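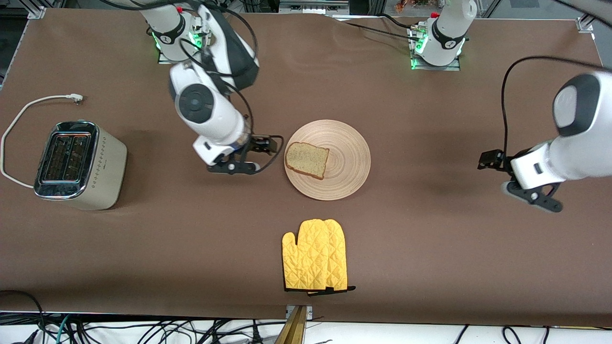 26 January 2020
By Idris Maddocks
3 min read

I have kept a rye starter since March, and for most of that time I fed it by eye. The results varied more than I liked, so for the past few weeks I have weighed everything and written it down.

The method is plain. I keep 58 g of starter in a straight-sided jar and feed it equal weights of flour and water. A rubber band marks the level after mixing. I note the kitchen temperature, the time of feeding and the time the dough reaches its highest point.

Temperature matters far more than the brand of flour. A jar left by the back door lagged well behind one kept on top of the boiler cupboard, even with the same bag of flour and the same tap water. Stiffer mixes also rose more slowly, but held their height for longer.

For a loaf using 1,000 g of flour I now build the starter in two stages, the second overnight. Salt goes in last. I have dropped the sugar altogether, as it made no difference I could measure.

The scales read to 5 g, too coarse for the salt. A finer pair is on order, and I will repeat the salt tests when they arrive.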